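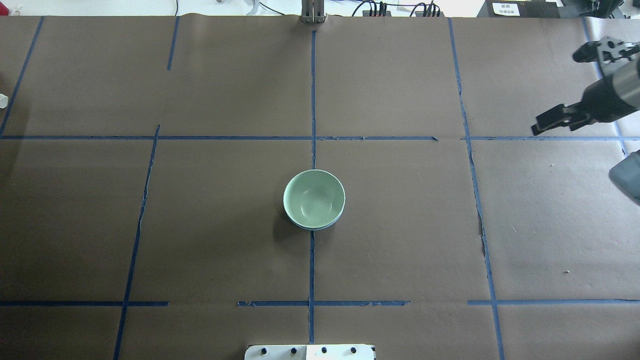
Manipulation cell budgeting

Manipulation cell budgeting is the planning of purchases and running costs for a workstation in which one or more robot arms handle objects on a table. The term is used mainly in laboratories, training centers and small manufacturers, where the cell is bought in parts and assembled on site. It is treated separately from the budgeting of a full production line, which usually falls under a single contract with an outside supplier.

Scope

A cell budget normally covers the arm, the gripper, the table and its supporting frame, cameras, computing equipment, cabling, and the objects to be handled. Some institutions also include floor preparation and electrical work. Others assign these to the building account, a practice that makes totals from different sites difficult to compare.

The Courtois method, named for the training center where it was first written down, divides spending into fixed equipment, wearing parts and table stock. Fixed equipment is expected to outlast the project for which it was bought. Wearing parts include finger pads, cables that flex with the arm, and fasteners that are removed often. Table stock covers paper, painter's tape, bowls, cups and other household items.

Table stock

Table stock is the smallest of the three groups by cost and the one most often left out of a first request. Kraft paper is a common table covering. It is cheap, gives a plain background for cameras, and can be replaced when it tears or wrinkles. Blue painter's tape laid over the paper divides the surface into areas in which an object may be placed. Tape grids of this kind are put down by hand and are seldom exact. Planners who need repeatable positions may set aside funds for a printed mat or an engraved plate.

Ceramic objects are generally ordered in duplicate. Glazed pieces are smooth and reflect light, and they are bought for tasks in which a plain plastic item would be considered too easy to grip or to detect.

Grippers

Parallel grippers, in which two flat fingers open and close along one line, are the usual first purchase. Their price depends on opening width, grip force and the type of connection at the wrist. Floor Mertens, in a planning guide prepared for Asberg, recommends that the width of the largest object be settled before any gripper is quoted. The same guide advises buying spare finger pads with the original order, as later orders for small parts may carry a separate shipping charge.

Support frame and cabling

Aluminum framing is widely chosen for camera posts and arm mounts. It can be cut to length and rearranged, and the pieces may be reused when a cell is taken apart. Cabling is commonly underestimated. In a review of purchasing at Skornano, Baptiste Fleury found that 22 of 66 orders for cell equipment had been followed by a second order for cables or connectors. The review led Skornano to require a cable list with every request.

Schedule and approval

Delivery times differ widely among components, and a cell cannot be used until the slowest item has arrived. Planners therefore order the arm and gripper first and leave table stock until the frame is in place. At Clorkora, requests are submitted in March and are reviewed by two readers, one from the technical staff and one from accounts. Alois Kälin, who drew up the procedure, set a limit of 304 items on any single request, counting each spare part separately.

Criticism

Mansa Ametepe has argued that cell budgets place too much weight on the price of the arm and too little on staff time, in particular the hours spent resetting objects between trials. Corentin Barbier has defended the existing approach on the ground that staff time is already recorded elsewhere and would be counted twice.

See also

End effector
Equipment depreciation
Work cell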